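*Unit 5, repair or replace. Please read before the session and bring the worksheet from Unit 4, also if it is not finished.*

In the last unit we looked at how a price is made. Now we look at a question which comes some years after the price is paid: the thing does not work well anymore, and somebody must decide if it is worth repairing. It sounds like a small question. In a small office or a school it comes up nearly every week, and most of the time it is answered by mood. The person who is tired of the machine wants a new one. The person who signs the bill wants to wait.

I will use desktop computers for most of this unit. You can do the same with washing machines, bicycles or delivery vans, and in the exercise you will.

## Four words we need

**Purchase price.** What was paid on the day of buying. For the decision today it has no importance anymore. I repeat this several times in the unit and every year it is still the most common error in the written work. If you paid a lot for a thing, the thing does not become better from it.

**Resale value.** What another person would give you now, in the condition it is now. For an office computer after some years this is low, and with a fault it can be zero or even below zero, if you must pay to have it taken away.

**Remaining life.** How long the thing will probably serve after the repair. This is a guess. Write it down as a guess, with a low and a high value.

**Time cost.** The hours when the user cannot work, plus the hours of the person who handles the matter. It is usually forgotten on both sides of the comparison. A new computer also takes time: ordering, unpacking, moving the files, finding the password for the printer.

## The simple comparison

The simplest method is the cost per year of use. You take what you will spend from today and divide it by the years you expect to get.

Our case is the office of a housing association in Dravness. One of its computers has become slow and turns itself off in the afternoon. The association has two offers on the desk:

- Petbridge sells a new machine for $549. Expected life is five years.
- Kariuki, a repair shop in the same street, offers a new power supply and a new drive, with labor, for $108. Expected extra life is two years.

The calculation:

| Choice | Spend today | Years | Cost per year |
|---|---|---|---|
| New | $549 | 5 | $109.80 |
| Repair | $108 | 2 | $54.00 |

The repair costs less than half per year. Many students stop here and write "repair" with two lines under it. It may be the right answer, but the table has not yet proven it. There are three weak places in it, and we go through them one after the other.

## First weak place: the guess of the years

Look what happens if the repaired machine lives only one year. Then the cost per year is $108, nearly the same as the new one. If it lives six months, you have paid at a rate of $216 per year and you must buy the new one anyway.

So it is useful to ask the question backwards. How long must the repaired machine live, so that the two choices are equal? We divide 108 by 109.80 and get 0.98 years, a little less than twelve months. This is called the break-even life. I like this number more than the table. A technician cannot tell you honestly that a machine will work for two years, but very often he can tell you whether he expects it to pass the next twelve months.

For this he has to look inside. An estimate given on the telephone is worth little. Dust, old fans, a part which was changed before and does not fit well, all this is learned only when the side panel is off.
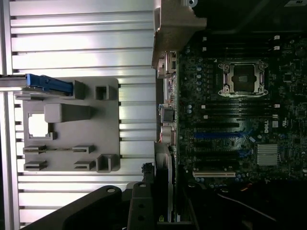 Mervin Morin wrote to me after he read an earlier version of these notes that the break-even life is fine for one computer and misleading for thirty. With one machine, he says, you are lucky or unlucky. With thirty you will for sure have some which fail early, and the person who repairs them one by one will pay the time cost again and again, in small pieces which never appear on any bill. He would put a fixed amount for every visit of the technician, also when the visit is free under a contract.

I agree with him and I have changed the worksheet. Column F is now "handling, per event." If you do not know the amount, take two hours of the normal wage of the person who handles it. For the case in Dravness the wage was not given to us, so leave a letter *h* in the formula and do the calculation with the letter. We put in values together in class.

## Second weak place: the two machines do not do the same work

A cost per year compares only well if the service is the same. The new machine is perhaps faster. Does the association need a faster one? It writes letters, keeps a list of tenants and sends invoices. For this work the speed of the old machine, after the new drive is in, is enough.

In other places it is different. A drawing office in Kulport used the same table and repaired everything for years. The bills looked very good. The staff waited each morning for their files to open, and nobody had a column for waiting. When one draftswoman finally wrote down her minutes during a week in April, the result was bigger than the savings on the whole room.

The rule for your written work: before you calculate, write one sentence which says what the thing must be able to do. If one of the choices cannot do it, take it out of the table. If both can do it, do not give extra points for things above the need. A choice which does more than needed is pleasant, but the pleasure should be paid from another budget.

## Third weak place: the end of the life

Every choice ends with a thing which must go somewhere. With the repair this moment is moved to later. With the new purchase it is now, for the old machine, and again after five years for the new one.

What belongs in the calculation:

1. The fee for collection or drop-off, if there is one in your town.
2. The work of removing or erasing the drive. An office with names and bank details of tenants must do this in any case.
3. What you get for the old machine, if you sell it. Be careful with prices you find in advertisements. These are prices which are asked, and the price which is paid can be much lower.

What does not belong in this calculation, but belongs in your report: the material and the energy which went into making the new machine. We have no dollar amount for it that I would trust. Please do not invent one to make your table complete. Write a paragraph in plain words and let the reader weigh it.

## A note about warranties

Students ask why the warranty is not a column. It is already inside the guess of the years. A warranty makes the bad case less bad, so it lifts your low value. If you also give it a column of its own, you have counted it twice.

Read what is covered. Some warranties cover the part and leave the labor to you, and for a small part the labor is the larger half of the bill. Ask Kariuki, or whichever shop you use for the exercise, for this in writing. It is a normal question and they are not offended.

## Exercise for next time

Choose one object from your home or your workplace which is not in full order. It should be something you have the right to decide about.

- Write the one sentence about what it must be able to do.
- Get one real offer for repair and one real price for new. Write where you got them.
- Give a low and a high guess for the remaining life, and say who made the guess.
- Calculate the cost per year for both guesses, and the break-even life.
- Add column F.
- Decide, in no more than five lines.

If the repair shop does not answer you, write this down too and choose another object. An offer you made up yourself will be returned without a grade.

The decision can be against the numbers. Last year one student kept her grandmother's sewing machine at a cost per year that was nearly double the new one, and she got full points. She had calculated correctly, and in her five lines she wrote what she was paying the difference for.

**Reading:** chapter 2 of the course book, the part on sunk cost. The part on tax can be skipped until Unit 7.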